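From: Trình list member, Romumcombe workshop
To: skuretti-users
Date: November 28, 2025
Subject: Re: [skuretti-users] Insertion goals and the planner giving up early

Hello everyone,

Sorry to be slow in replying. I have had the original message sitting open since the start of the week, and I wanted to run a few things on our own cell before I said anything that might send you down the wrong path.

> We are on Skuretti with the Trình planner on top, and we keep
> seeing the same thing. The arm picks the drive without trouble,
> moves across nicely, and then the planner reports "no valid
> approach" a few centimetres above the case. If we turn collision
> checking off for the last stretch it plans at once, but of course
> we'd rather not do that with a real machine underneath. Is it our
> mesh, or is it the planner? And does anybody keep the cables in
> the collision model, or do you all just hope for the best?

The short answer is that I think it is your mesh, with a little help from the planner. We had the very same message for most of September and I blamed Trình for all of it, quite loudly, on this list. I take back perhaps half of what I said.

What happens, as far as I can make out, is this. When the gripper closes, Skuretti attaches the held part to the tool as one solid shape. If your part was loaded with the default padding, that padding is kept after the attach, and it is added to whatever padding the case already has. Out in the open you would never notice. Once you get near the drive cage, the two skins touch long before the metal does, and the planner quite rightly says there is no way in. Have a look at the padding on the attached object (it is a separate value from the one in the scene file, which caught me out) and bring it down to 2 mm for the approach only. Put it back up again for the retreat.

The other half is the carrier. We had modelled the bare drive and forgotten the blue plastic carrier it sits in, so the planned pose and the real one never quite agreed at the lower end, where it matters most. Our set-up is below so you can compare it with yours. 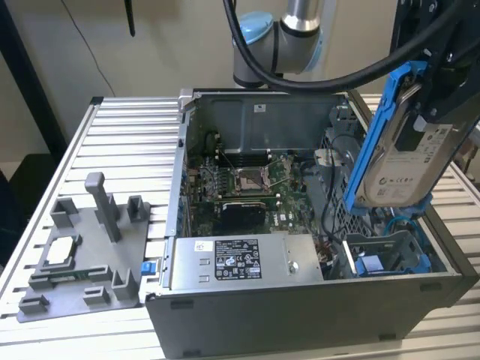
Drive and carrier in the gripper over the open Dell tower, with the fixture plate to the left.

The tower lies on its side with the panel off, so we come in from above with the drive tilted. That tilt is worth a word. We used to ask for a goal pose with the drive already square to the cage, and the planner had to find its way there in one go. Now we give it two goals – a tilted one above the opening, and then a short straight-line move which takes out the tilt as it goes down. Trình copes with that far better. In our last batch of simulated runs we planned 756 approaches and 47 failed, and most of those were start poses I would call silly anyway.

As for the cables, I'm afraid I can't give you a very grand answer. You can see the black one hanging down through the cage area and the light blue SATA cable looping round behind the bracket, and both are just where you would like to put your fingers. We tried building them from the depth cloud and it was dreadful. The thin ones came and went between one scan and the next, and the planner would change its mind halfway through the afternoon. What we do at present is draw a plain box round each of the places where a cable tends to be, and mark the boxes as "avoid if possible" in the cost settings, so that the planner may brush through one if there is no other route. Then we watch the wrist force on the way down and stop if it climbs. It is crude, but I do prefer it to hoping.

One small thing about perception while I am here. If you are using Loltine to find the case, don't let it fit to the whole outline. Ours locked on to the ribs of the aluminium table more than once, and gave a beautifully confident answer one rib to the side. We now crop the cloud above table height and fit to the rim of the case and the edge of the drive cage, and it has behaved itself ever since.

If you do try the padding change, would you mind posting the planner log either way? Please set the log level to 6 first, or it leaves out which pair of shapes was touching, and that is really the only line worth reading. I can send our goal settings file to anyone who wants it, though the comments in it are not very tidy.

All the best from a rather cold workshop in Romumcombe

--
skuretti-users mailing list
To leave the list, send a message with "unsubscribe" in the subject line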